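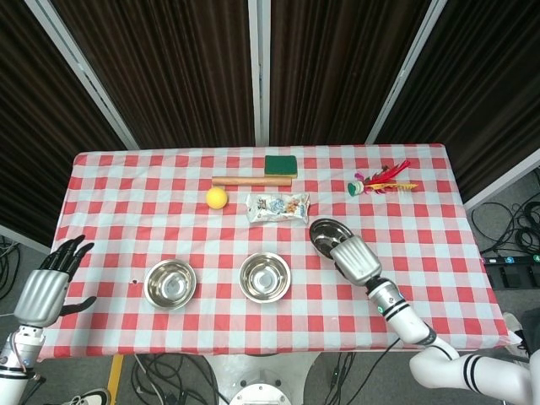
6. When a hand won't let go of a bowl

6.1 What the fault looks like

I'll tell you how I met this one, as it'll save you a morning. I was running the bowl job on the gingham cloth, right hand picking and left hand idle, and the right hand simply kept its grip after the place command. The screen showed code 5 (grip release timed out) and the arm sat there holding on. My first thought was to reach in and pull the bowl free. Please don't! The grip is still powered when you see code 5, and if the release comes through late the fingers open with your own in between them.

CAUTION: Code 5 does not cut power to the arms. Only the stop button does that.

6.2 Getting the bowl back

1. Press the stop button and wait for the status line to read HELD. Don't trust the arm just because it looks still.

2. Move yourself and anyone else back from the table edge, and watch your feet – there are cables on the floor on both sides and in front of the base.

3. On the Belis panel, open Hands, then Right, then Manual. Check it does say Right. Colm Foley once opened the left hand four times before he noticed, and I've done it twice.

4. Put one hand flat under the bowl, well clear of the fingers. Steel bowls are slippery and they make a terrible racket.

5. Set the release speed to 2 and press Open. If it opens, take the bowl away and go to 6.3.

6. If it stays shut, switch off at the wall, wait 600 seconds (yes, the whole ten minutes, go and put the kettle on) and then turn the release screw under the wrist cover anticlockwise until the fingers go slack.

Note: the other bits on the table, the sponge and the ball and so on, can stay where they are. Bảo Ngô likes to clear everything first, and that's fine too, but do it after step 1.

6.3 Before you start again

7. Wipe the fingertips and the bowl rim with a dry cloth. Mine had a smear of polish on them.

8. Run Hand Check with nothing in either hand. You want a pass on both sides, even if only one gave trouble.

9. Smooth the tablecloth. A ruck under the bowl can make the hand think it hasn't touched down yet, and then it holds on – this was my fault in the end, after all that wiping.

10. Clear the code, pick the job again from the top of the list and keep a finger near the stop button for the first bowl.

If code 5 comes back on the same day, leave the arm off and ring Aino Vuorinen at Zeltel. She'll ask for the cycle count from the Hands page (mine was 2,033), so write it down before you switch off.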